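The Ferry Register at Illau
A short story
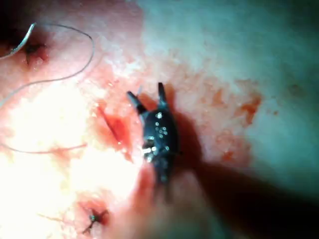

The Office of Crossings at Illau kept its register in accordance with the Ordinance, and the Ordinance was clear. Every person who boarded the ferry to Vundholm was to be entered by name, purpose and expected date of return. Every person who came back was to be struck out with a single ruled line. The clerk was to sign the foot of each page.

Anselmo Ríos had held the position of clerk for 21 years. In that time he had used the same ruler, and he had requested a new one on three occasions. The requests were acknowledged in writing by the district authority at Galtesley. The ruler had a nick in it at the halfway point, so that each returning traveller was struck out by a line with a small bump in the middle, usually somewhere in the surname.

In May the authority gave notice that the register would be closed. A bridge had been completed upriver at Ticona, and the ferry was no longer considered an essential service. The clerk was directed to reconcile all outstanding entries, certify the final volume and deliver it to Galtesley within 30 days. An inspector would attend to receive the certificate.

Mr Ríos began with the first volume. He worked through the mornings, when the light came in over the landing, and in the afternoons he attended to the passengers, of whom there were few. Most of the entries gave him no difficulty. A grain buyer had gone over and come back. A bride had gone over with her mother, and the mother had come back. Where a line was missing he wrote to the parish at Vundholm, and the parish replied, generally with the date of a burial or a marriage, and he entered the particulars in the margin in red.

By the middle of the next month one entry remained. It stood in the ninth volume, in his own hand, from his second winter in the office. The name was Ronaldo Sison. The purpose was given as "to see about a boat". The expected date of return was the following day.

The parish had no record of him. Neither did the boatyard, whose present owner wrote a courteous letter on both sides of the paper, chiefly concerning the price of tar.

The inspector arrived on the noon crossing and was shown to the good chair. She reviewed the volumes in order, as she was obliged to do, and reached the ninth at a little after four.

"This one is open," she said.

"Yes."

"The form allows for a declaration of non-return. You would need only to sign it."

Mr Ríos agreed that the form allowed for it. He said he remembered the passenger, who had worn a coat too light for the weather and had asked whether the clerk would like anything brought back from the other side. The clerk had said oranges. It was a thing people said at the window, to be pleasant.

The inspector asked whether this information was recorded anywhere.

"There is no column for it," said Mr Ríos.

She considered the page for some time. Outside, the ferryman was coiling rope on the landing – he had been told that the rope, too, was to be delivered to Galtesley, and he was taking great care over it. The inspector had eleven more offices to close before the end of the season. She took the cap off her pen and then put it back on.

"When does the last ferry come in?" she asked.

"At ten past six."

"Then the register cannot properly be closed before ten past six."

They waited. Mr Ríos made tea on the small stove and the inspector read the boatyard's letter, including the part about tar. When the bell rang they went down to the landing together. Two women got off with a pram, and after them a boy leading a goat, for which a separate fare had been paid. The ferryman looked back along the empty benches, as the Ordinance required, and raised his hand to show that all passengers were ashore.

Mr Ríos returned to the office and struck out the two women and the boy. He then turned to the foot of the last page and wrote the certificate in full: that the register of the Office of Crossings at Illau was true and complete to June 16, 2022, with one passenger expected.

The inspector read it through twice and countersigned. She wrapped the volumes in oilcloth, and he carried them out to the cart for her, the ninth on top. The ruler was not listed on the inventory. He put it in his coat and locked the door.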